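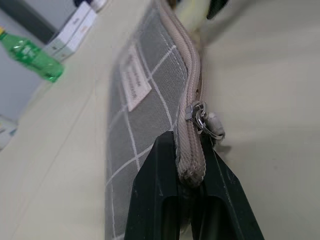

Gray pencil pouch with a white grid pattern.

Sports in Society, Unit 5: When a Player Changes Teams
Instructor: Sanaa Ashour

Welcome back, everyone! Last unit was all about the draft, and today we get to my favorite part of the whole course – what happens when a grown-up professional with a locker, a lease and a favorite parking spot packs up and plays for somebody else.

Three ways a player moves

Free agency. The contract runs out and the player can sign with any club that wants them. Sounds simple, and it can be, but many leagues let the old club match an outside offer (this is called restricted free agency, and yes, it will come up on the March paper).

Trade. Two or more clubs swap players, future draft picks, or both. In most cases the player has no vote. A no-trade clause changes that, and it is usually reserved for veterans with a lot of bargaining power.

Buyout. Player and club agree to end the deal early, normally for less money than was left on it. The player is then free to sign elsewhere, subject to whatever waiting period the league sets.

Our running case: Litthorpe and Narnberg

We'll stay with the two clubs from the league model we've been building. Litthorpe has a slow, big front line and plays through the post. Narnberg runs, runs, and runs some more! El Sherbiny, a 14-year veteran forward, leaves Litthorpe as a free agent and signs with Narnberg for 2 seasons.

Look at what moves with him. There's the scoring and rebounding, sure. He also brings his knowledge of Litthorpe's playbook, his friendship with Hulano (the Narnberg point guard, his old college teammate), and a group of fans who would follow him anywhere. Some of those fans will buy a Narnberg shirt. Some will boo him on his first night back, and a few will manage both in the same season, which I love.

The reunion effect

Sportswriters adore a reunion, and coaches talk about "chemistry" as if it came in a jar. Be careful here. Old teammates may read each other's cuts and passes quickly, but they learned those habits in a different system, with different people in the other three spots on the floor. Bodies change too. When you read a signing story, ask which claims are about basketball and which are about memory. Both are worth studying – they just need different evidence.

Terms to know
Cap space: the room a club has left under the league's payroll limit.
Sign-and-trade: a player signs with the old club and is dealt right away.
Tampering: contact with a player under contract elsewhere, outside the allowed window.
Role player: someone whose job is narrow and well defined, such as a corner shooter.

For next class

Find a news story on any signing in any sport and mark every sentence that quotes the player. Then write up to 2000 words on who the story is speaking to: the new fans, the old fans, or the locker room. Bring a printed copy, we'll be swapping them in pairs.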